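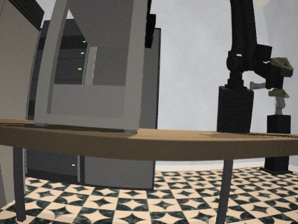 Rhonda thinks the foam is fine and that I'm blaming it for what my cutting did. She said so before I'd even got my apron on, and she may well be right, so today I went back over the bench seat pads for the Gimbridge job with a tape and an open mind.

5 July 2025
Print this page | E-mail this page

OK, so the trouble is the corners. The covers are the outdoor Brultex in the dark green, boxed, with piping top and bottom, and on the June batch the front corners came up slack. You could pinch a fold of cloth on every one of them! I'd been cutting the foam to the finished size, same as I do for indoor pads, and Rhonda's point (which she made twice) is that open-cell outdoor foam wants to be a bit bigger than the cover or it never fills out the box.

Cut one new pad half an inch over in both directions, wrapped it in thin batting and fought it into the cover. Took me ages with the plastic bag trick, and I caught my thumb in the zipper, but the corners stood up nicely. Left it under a board with weights on it over lunch. Still good after.

Tried a second one with no batting. Also full, but you can see the foam edge through the cloth along the front, sort of a hard line. Don't like it. Damian says customers won't notice. I noticed!

Zipper: moved it from the back panel to four inches around each side. Much easier stuffing. It does eat more zipper chain, so Hiyori, if you're ordering, the 100 yard roll please, the heavy one, with the plastic teeth. The metal pulls from Brurnton were going green in the salt test, so skip those.

Thread is running low too. I'd switched the walking foot to a longer stitch for the piping and it puckers way less, so leave it there if you use the machine after me.

Still to do: recut the foam for the other pads, ask Urszula if she wants ties or hook tape on the back edge, and find out who has my good chalk.

We use cookies to remember your settings. By staying on this site you agree to this. Accept | Read more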